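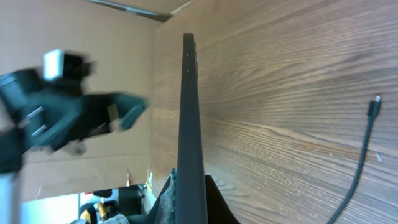

Cable on the right, gripper on its way to the gray panel.

Thread on what a day of teaching a robot by hand looks like. I do this for a living at Naketell and people keep asking me what the job is. 3 min read

You hold a pair of controls. The arm copies you. You do the task, everything gets recorded, and later a model is trained on the recordings. That's the whole idea. The rest is patience.

Tuesday's job was small stuff on a tabletop. Cables, plugs, things that stand upright and fall over if you breathe on them. We call the task set Killach. I didn't pick the name.

Our target was 179 good episodes. An episode is one full try, start to finish. If I bump something or hesitate too long, it gets thrown out and doesn't count.

12 comments 4 shares

The hard part for new people is speed. They move at normal human speed and the wrist view turns to smear. Slow down before contact, keep the same pace all the way in, and stop fully before you close the fingers.

The second hard part is that you can't feel anything. With your own hand you know when you're touching a plug. With the arm you have to see it. I spend most of the time watching the wrist view and very little watching the arm itself.
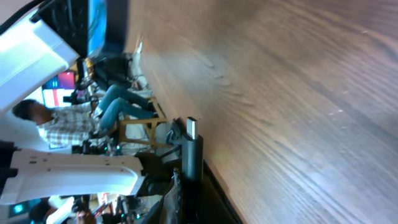

USB-C plug standing near the edge of the table, silver tip up.

A plug like that is a bad target. It's small, it's dark, and the one bright part is the tip. Come in from the side and keep the fingers level. If you come in at a slant you push it over and you're resetting again.

Chie Matsuda trained me on this and her rule was 30 minutes on, then hand over the controls. I thought that was soft. Then I did two hours straight and my last batch was garbage -- drifting, late closes, one finger dragging on the table.

She also makes everyone talk through the first 6 episodes of a session out loud. "Moving in. Stopping. Closing." Feels silly. It does show you where you rush.

Search posts, people, tags

Variety matters more than being perfect. If I start from the same spot every time, the model learns that spot. So I change the start position, move the objects, turn them. Some episodes should include a small miss and a clean recovery, on purpose, so the robot has seen what fixing a mistake looks like.

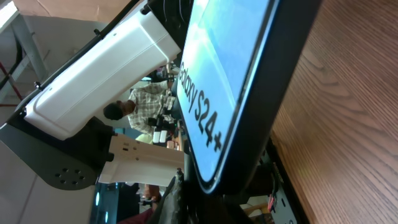 Flat shiny things have their own problem. A glossy screen throws the room light back at you, and the brightness shifts as the wrist moves. I slow down even more near anything like that and go by the outer border, which stays put in the view.

Someone asked if remote control is better than grabbing the arm and moving it yourself. We've done both. Guiding the arm directly is easier to learn, but your own hands end up in the recording. Remote takes longer to get good at -- for me it was 2 weeks before my keep rate was any use -- and the data is cleaner.

Also asked: does it get boring? Yes. Bring water. Sit at a height where your elbows are supported. The folks at our Plenmont site use armrests and I'm jealous.

Next up is the Yagi set, which is two arms passing a part between them. I'll post about that in July if I have anything useful to say.

38 likes Share Copy link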